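How to Set a Small Table for a Pretend Bakery

Written by Lena Zawadzka

My niece asked me last winter to play bakery with her, and since then I have prepared this table so many times that I now do it almost without thinking. A few parents from our building in Plomley asked me to write down how I do it. I am not a teacher, only an aunt with a big box of play food, so please change anything that does not fit your home.

What you need

A table with a plain top. Mine is white and comes from a school sale in Saltmont. A plain color is better than a pattern, because small children find the things on it faster.

One or two shallow dishes with a raised rim. The rim is important. Rolls and fruit like to travel, and a flat plate does not stop them.

Play bread in more than one size. Croissant shapes, round buns, a loaf if you have it.

A few other pieces for color, such as fruit or vegetables.

A box or a bag for coins. We use buttons.

A damp cloth and a dry cloth.

Before you start

Wipe the table and let it dry. Then wipe the dishes also, especially if they were in a cupboard for a long time. Glossy dishes show every fingerprint, but the children do not care about this and after the first minute you will not care too.

Put the table where you can walk around three sides of it. If it stands on carpet, press on each corner with your hand and check that it does not rock. Ours rocked for 2 months before I folded a piece of cardboard under one leg.

Step 1. Place the main dish

Put the biggest dish down first and leave free space next to it, on the side where your child will stand. I made the mistake to put it exactly in the center, and then there was no place for "packing" the bread, so everything was packed on the floor.

Choose a dish in a color different from the bread. Yellow and orange rolls look very nice on purple or blue. On a brown dish they disappear a little.

Step 2. Add the bread

Begin with one large roll in the dish. Lay it to one side, near the rim, so there is still place for another. A second roll, a smaller one, can wait on the table beside the dish. Children see immediately that something is missing and they want to put it in by themselves. For a child under three years this is already the whole game, and it can be repeated many times.

If your child is older, you can give a small rule. For example, the big rolls stay in the dish and the small ones go to the customer.
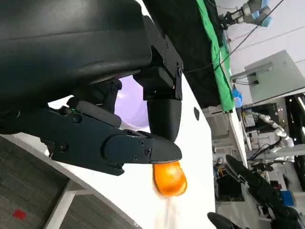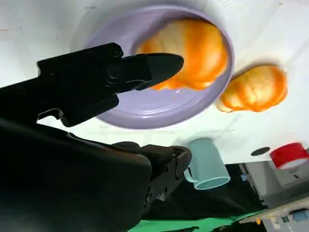 Orange is the color that shows best on a white table.

Can I use real bread for this?

You can use it for a short game with one or two rolls that you will eat after. For a game that stays on the table the whole afternoon I prefer play food, because real croissants leave crumbs and grease on everything and they get hard very fast.

Step 3. Add the fruit and the rest

Now bring the other pieces, but not all of them. I take a handful and keep the box closed under my chair. When the shop is "sold out", I make a delivery. The delivery is the favorite moment of my niece, and she signs for it with a crayon.

Light, shiny pieces slide easily on a smooth table. If this makes your child angry, put a folded kitchen towel under them, or use the second dish.

Step 4. Make the prices

Cut small cards and write one number on each. Do not worry about realistic prices. In our bakery one roll costs 1000 and a big one costs 3000, and I pay with a button and receive change. A child of four or five years can write the cards alone. With smaller children I draw dots.

We had a real name for the shop for some time, Bakery Wieczorek, but now it is called Stimero and I was not told why. A sign with the name can hang on the front edge of the table with paper tape. Test the tape on a hidden place first if your table is painted.

Step 5. Play, then close the shop

I am always the first customer. I ask for one thing, I say thank you and I go away. Then I come back as another person with a different voice. If there are more children, they take turns behind the table and I set the kitchen timer for 11 minutes, which is long enough for a shop and short enough for the one who waits.

To close, we put the bread back in the box first, then the fruit, then the money. Wash plastic pieces in warm water with a little dish soap and dry them well before you close the lid. I do this on Sunday evening. Wooden or fabric pieces should only be wiped, and then left open on a towel until morning.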